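Brornholm Knits
Care and Storage: Frequently Asked Questions

These are the questions that come in most often about our small knits: pet sweaters, baby vests, hats and doll clothes. Catherine Jardine keeps the page up to date, and it was last gone over in August. For sizing, please use the size chart page.

Washing

Can I machine wash a small sweater?

Check the yarn name on your order slip first. Ruvik is a cotton and acrylic blend and can go in the machine on a cold, gentle cycle, inside a mesh bag. Hevar is wool and has to be washed by hand. If you have lost the slip, treat the piece as wool.

Will the stripes bleed?

The dark blue and the red can give off some color in the first wash. Wash a new striped piece by itself the first time, in cold water, and take it out as soon as it is rinsed. Leaving it to sit in a full sink overnight is the usual cause of pink showing up in the white rows.

How do I get dog hair out before washing?

Let the sweater air out, then go over it with a lint roller or a damp rubber glove, working in one direction along the stripes. Turn it inside out and do the same again. A stiff brush will pull loops.

How do I dry it?

Roll it in a towel and press the water out. Don't wring it. Then lay it on a dry towel on a flat surface, pat it to shape and leave it. Hevar takes longer than Ruvik. Keep it off radiators and don't hang it from a line, as the weight of the water will pull the body longer than it should be.

Folding

What is the best way to fold a pet sweater?

Lay it flat on a table with the neck pointing away from you. Smooth it from the middle out to the sides so the stripes lie without ripples, and check that the back layer isn't bunched underneath. Bring one side in toward the center, then the other. Last, fold the neck down over the body.

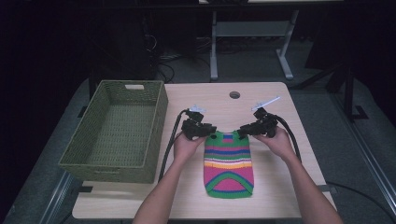 The belly side on most of our pet patterns is shorter than the back, so one end will always be thinner than the other once it's folded. Put the thinner end on the inside of the last fold and the stack will sit straighter. Very small sizes only need to be folded once, from neck to hem.

Should I fold or roll?

Fold for shelves and baskets. Roll for travel, if you are short of room in the bag. A rolled sweater will keep for a weekend without any trouble, but the ribbing at the neck can take on a curl if it stays rolled for months.

The leg openings stick up when I lay it down. Is something wrong?

Ribbed edges are knitted tighter than the body, and they tend to stand up on a piece that hasn't been worn much. Press them down with your palm before you fold. If they still bother you after the first wash, pin them flat while the sweater dries and take the pins out the next morning.

How do I tell the front from the back?

On pieces from our shop, look for the label. Ours goes on the outside, at the back, below the neckline. Older pieces made before Khoa Trình took over finishing may have it inside the neck instead.
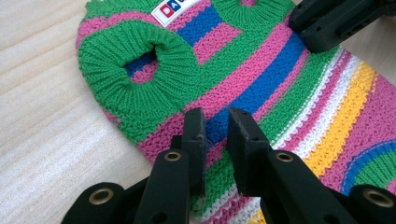 Can I cut the label off?

The label is held on with a few hand stitches, and it can be removed if it bothers your pet. Use small scissors, cut the sewing thread only, and pull the ends out from the wrong side. Don't pull on the label itself, because it may catch the knitting yarn. If you think you might sell the sweater or give it away later, keep the label with the order slip.

Storage

What should I store small knits in?

An open basket or a shelf is fine for things in regular use. Woven plastic is easy to wipe down and lets air through. Run your hand around the inside before you use a new one, and trim any rough bits that could snag. Natural wicker works too if you line it with a cotton cloth or an old pillowcase.

Are sealed plastic boxes all right?

They are fine for Ruvik. For wool, use one only if the piece is fully dry, and open the box now and then over the summer. Thu Lại in our workroom keeps wool in cotton bags with a cedar block in each and sands the blocks lightly when the smell fades.

How many can I stack?

We stop at 5 sweaters of the same size. Past that, the ones on the bottom start to flatten. They recover after a wash, but the texture looks tired in the meantime. Put heavier pieces at the bottom.

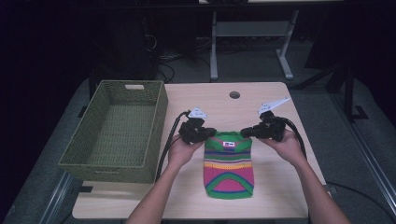 Small striped knit laid flat, with a woven basket beside it.

Do I need to wash things before putting them away for the season?

Yes, even if they look clean. Moths go for food, skin oil and anything else left in the wool. Wash, dry completely, fold and put away. If a piece has been stored over the summer, shake it outdoors before its first wear.

Repairs and returns

A loop has pulled out. What do I do?

Don't cut it. Stretch the knitting gently from side to side around the spot, and a small loop will often work its way back in. If it won't, push it through to the wrong side with a blunt needle. Instructions with drawings are in the Rajan pattern booklet, page 14, and they apply to any of our sweaters, whatever the pattern.

Do you do repairs?

We repair our own pieces. Holes, loose ribbing and worn leg edges are all possible. Cor Hermans handles the bookings and will ask you for a photo and the order number. Please wash the sweater before sending it in. Unwashed pieces are sent back at the owner's cost.

Can you match the color of an old stripe?

Usually, if the sweater is less than 4 years old. Dye lots change, and green is the hardest one to match. When we can't get close, we'll suggest redoing the whole stripe so that the difference doesn't show in the middle of a row. You'll get a price before any work starts.

Can I return a sweater that has been washed?

Not for a refund. If it came apart in the wash and you followed the instructions for that yarn, write to us and we will repair or replace it.

Do you take back outgrown sweaters?

Clean ones, yes, in any condition that can be mended. Châu Trương sorts them, and the wearable ones go on the secondhand page. You get store credit once the piece sells. Mark the package "Returns, Box 3666" so it doesn't end up with the repairs.

My question isn't on this page.

Use the contact form and pick "Care" from the menu. Include the yarn name if you know it.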